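Pushing Blocks with a Single Finger: Setting Up a Small Robot Arm on a Bench

Posted 29/09/2020

This page covers how I set up a Takagi arm to push shaped blocks around a board in our shared workshop in Tratby. The arm has no jaws. It carries one straight finger with a rounded tip, and everything is done by pushing. You need an arm with position control, a flat board, a handful of blocks and an afternoon. Wiring and firmware are in the Fuvemden manual and I won't repeat them.

1. Fit the finger

Unscrew the jaws and bolt the finger adapter to the tool flange. My finger stands 156 mm out from the adapter. Measure yours after it is tightened down and enter that number as the tool length. If you measure before tightening, you will be off by a millimeter or two, and that is enough to scratch the board.

2. Mount the board

Use a stiff board that does not rock. I bolt mine down to a perforated platform, so it goes back in the same place after someone has borrowed the bench. Press on each corner in turn. If one moves, shim it before going further.

Sand the top lightly and wipe it clean. Do not wax it. Waxed wood lets the blocks slide on after the finger stops, and the positions drift.

3. Find the height

Jog the finger down slowly over the middle of the board with a sheet of paper under the tip. Stop when the paper drags. Save that as zero, then raise the arm 3 mm and save that as the working height. Repeat near all four corners. If the readings disagree by more than 1 mm, go back to the shims.

4. Put out the blocks

Use a mix of shapes. Cubes and hexagonal prisms push straight. Cylinders want to slip off to one side, and stars catch on the finger and turn. Leave part of the board clear so there is somewhere to push things to.

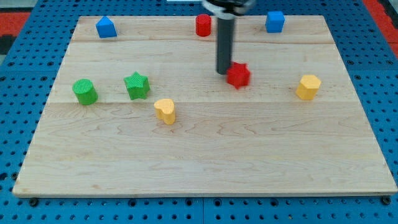
Start with short moves. I use 37 mm per push and then lift, go around and push again. Long pushes look better but the block usually rotates off the tip before the end. Aim through the center of the block, and come down beside it — never on top of it.

5. Set the speed

In Zotier, open the motion page and set the travel speed to 103 mm per second. Pushing speed should be well under half of that. Turn on the force limit and test it with your hand against the finger before you leave the arm running.

6. Log the pushes

Save the start point, end point and shape for every push. My first file has 653 lines, and it was useful mainly for finding out that my cylinder pushes were aimed too far left — a tool offset I had typed with the wrong sign. Check that setting first if all your misses go the same way.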